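4.3 Grasp quality on rounded parts

The Drilano kit is sold by Skondia as a drop-in package: gripper, wrist camera and a grasp planner that is supposed to need no tuning. The brochure claims that 70 object types are handled out of the box. We could not find a list of them, and the vendor did not supply one when asked. We therefore ran 115 trials of our own at the Stoltalwood site, using dark, rounded parts, which are hard for most depth-based planners.
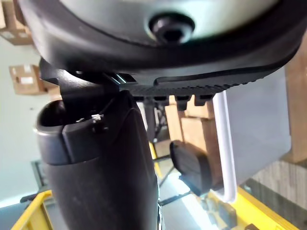 Figure 4. Wrist camera view with a black cylindrical object held against the underside of the finger.

The planner returns a confidence score for each grasp. We saw little reason to trust it. Scores stayed high when the part was well off center, and the manual gives 3 different definitions of the value. Until Skondia settles on one, we would not use the score to accept or reject a pick.
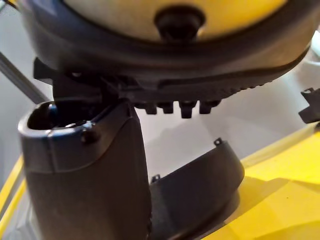

Alignment is the second selling point, and the claim here is harder to test. The kit offers no force log, so a user must judge the fit from the wrist view alone. With the open top of a dark gray tube almost touching the underside of the housing, as it is here, the remaining gap is very hard to read. The bracket directly over it is in deep shadow. Lazăr, the older package we used as a baseline, at least exports raw force data.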